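Keeping the simulated cell honest

Lekthorpe, half seven in the morning, kettle on. The cell runs overnight and somebody has to look it over before anyone else starts asking it for things. No grease, no spanners. The whole cell lives in software, arm, table, blocks and all, and it still needs looking after like a real one. More, some weeks.

Nic Giolla set it up over the summer. The brief was short: one arm, one parallel gripper, one table, small coloured blocks to pick up and put down. Bramov, the firm paying for it, wanted the simulated cell working before they'd put money into steel. Fair enough. Seventy runs a night was the target. It took until September to get there.

First job of the day, the views. There's one on the wrist that looks past the fingers to the table, very wide, round like a porthole. And one from out in the room that takes in the arm and its base. Both get opened side by side before anything else is touched. If the two don't agree, stop. Don't run it, don't fiddle, stop and find out why.

Blocks on the table, gripper open, both views up.

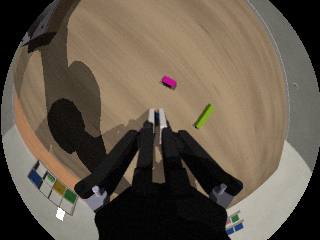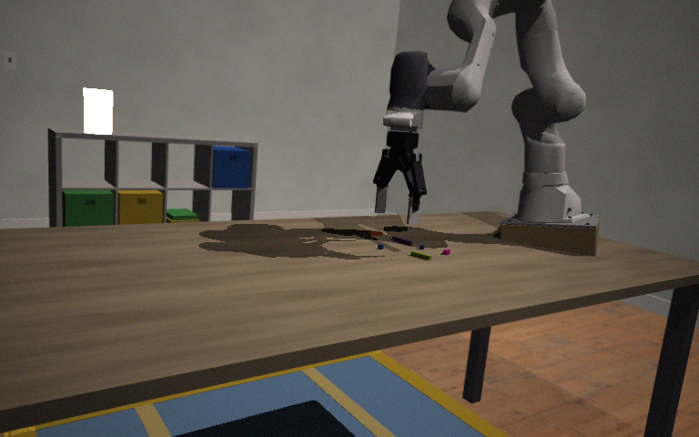 11 min read

Then the fingers. Open, close, open. A gripper in software can't wear out but it can drift from what the settings file says, usually after someone has "just tidied" the file. Check the gap is the same both sides. Check the pads meet square. We had a fortnight of dropped blocks in the early days, blamed on everything going, and it was one pad sat a hair too far forward. One number. Changed it, ran the night again, fine.

Next the base. The arm stands on a block on the tabletop and everything it knows about where things are is measured from there. Move the block and you've moved the world. So the position is locked, and written on paper, and the paper is taped inside the cupboard door at Lekthorpe where noone can save over it.

Shadows are a sore point. The arm throws a big one right across the table and small dark things inside it get hard to pick out. First thought was to turn the shadows off. Quick, pretty, useless. A real arm under a real light has a shadow, so the cell has one too. What they do instead is shift the light a little between runs and let the software cope. It grumbled for a week. Then it coped.

Small blocks are the other headache. Come in over one and the fingers cover it just when you need to see it. So the routine is look first, from higher up, remember, then go down. Obvious when you say it. Took ages.

The repair side is mostly reading. Every run leaves a log, and the set built up so far stands at 1,798 runs, kept under the name Jeltodano (don't ask, it was on a whiteboard). Failed ones go in their own folder. Someone reads them with toast. A block that jumps when it's touched means the contact settings are off. A block that sinks into the table, same again, other direction. An arm that shivers at the elbow, turn the gain down and go and have a biscuit.

Room behind the table gets a glance as well. Shelf, floor mat, wall. They do nothing for the picking but if one goes missing the load went wrong, and chances are something that matters went wrong with it. Reload, start the check agian from the top.

Then a single slow pick. Down, close, lift, hold, put back. Quarter speed, hand near the stop key out of habit even though there's nothing in the room to hit. If it holds, the cell is signed off and the queue opens at eight.

Bramov are due back to see it later in the year. By then there should be a second gripper to try, longer fingers, softer pads. The settings file for it is already half written.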